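Caring for Vases, Decanters and Narrow-Necked Vessels
Household Advice, Kornia Residents' Service

Introduction

Narrow-necked vessels are among the most awkward items in the home to keep clean. A brush seldom reaches the shoulder, and residue left by flower water or wine hardens quickly in places that cannot be wiped by hand. The following guidance applies to glass, glazed ceramic and stoneware in ordinary domestic use. Antique, gilded or hand-painted pieces should be referred to a conservator.

Routine cleaning

Empty the vessel as soon as the flowers have been removed. Rinse twice with lukewarm water, then fill to the base of the neck with warm water and a few drops of washing-up liquid. Leave to stand for 60 minutes. Swirl, empty and rinse until no foam remains.

Boiling water must not be used. Sudden changes of temperature are the most common cause of cracks in thick-based glass, and a crack that begins at the base will often travel upwards unnoticed for several weeks.

Removing limescale and green staining

Mix equal parts white vinegar and warm water and fill the vessel above the level of the stain. Light deposits will usually loosen overnight. For heavier deposits, pour out most of the liquid, add two tablespoons of uncooked rice and swirl gently for two minutes. The rice should be discarded in the food waste bin and should not be allowed to enter the sink.

Sand, gravel and metal shot should be avoided in glass. Vinegar is unsuitable for unglazed earthenware, marble and alabaster. For these, use clean water and a soft cloth only.

Drying

Residents frequently report a grey bloom inside vessels that have been put away damp. Stand the vessel upright in a warm room until the interior is clear. A strip of cotton cloth lowered through the neck, with one end left hanging over the rim, will draw out the last of the moisture. Vessels should not be dried upside down on a narrow rim, which bears weight poorly and chips easily.

Display and placing

A tall vessel with a rounded body should stand well back from the edge of a table or shelf. Choose a level surface and test for movement by pressing lightly on the shoulder. Where a piece rocks, three small felt pads fixed beneath the base will normally correct the fault. Pads should be inspected each February and replaced if they have flattened.

When moving a vessel, place one hand beneath the base and the other around the body. It should never be lifted by the neck.

Small chips and rough rims

A slight roughness on a glass rim may be smoothed with fine wet-and-dry paper, used wet and with gloves. The vessel should afterwards be rinsed thoroughly and kept for decorative use. Chipped decanters and jugs should no longer be used for drink.

Storage

Wrap each piece separately in plain tissue. Newspaper may transfer ink to matt finishes. Store upright, with the stopper removed and wrapped beside it.

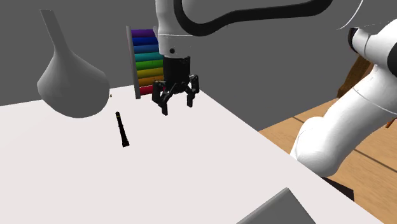 Boxes should be labelled on the side as well as the lid, and heavy pieces kept on the lowest shelf. Lofts and outbuildings are unsuitable where frost is likely. Enquiries concerning this page may be addressed to Vratislav Vrabec at the Residents' Service.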